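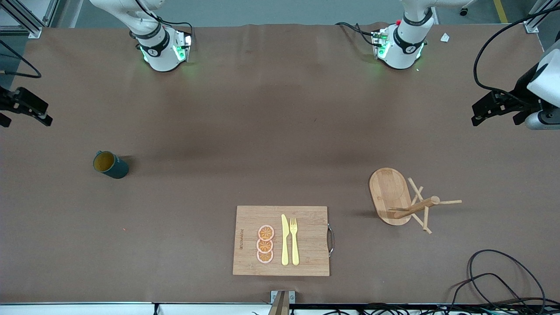
Sunday

Slept until eight and did the mugs before breakfast. I've been putting it off since we moved the shelves. The Nundell cupboard holds far less than the old one did, so a few things have to go in the box for the church sale.

The teal mug stays. It's a dark green-blue that doesn't match the rest, and I use it more than any of them. The two Plundby ones can go. They're too tall for the middle shelf and I never liked the handles. I kept one Bassi cup for pencils.

Coffee after that, then the brown table. I'd meant to buy a cloth for it, but the plain top is growing on me. It has faint darker patches if you look at it for a while, and I think a cloth would only slide around. The Munine catalog has one for $60 and another for $96, both more than I want to spend in February. The heating bill is bad enough.

Rain from noon on. Walked to the store anyway for dish soap, bread, and a bag of rice. They were out of the small sponges, so I got the pack with the green backs. Came home with wet socks and hung them over the tub.

In the afternoon I started the 1,000-piece puzzle and got most of one edge done before my back hurt. It's on the board under the bed now. Soup for supper, the last of the barley one. I should make the next batch with less salt.

Still to do this week: tape up the sale box, call about the cupboard hinge, find the other oven mitt. I read until ten and got to page 100, where it finally picks up a little.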